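Emese Szilágyi wrote:

> Has anyone else's water softener started regenerating at 10 at night? Mine used to wait until I was asleep.

Ours did that after the December outage - the clock resets itself and tells no one. Hold the Fomolus button until it blinks, then set the time. The manual covers this on a page written mostly in Flemish.

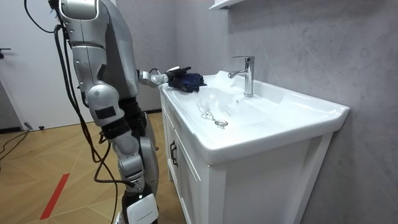 How long does a cycle take? 30 minutes on the small tank, longer on the big one.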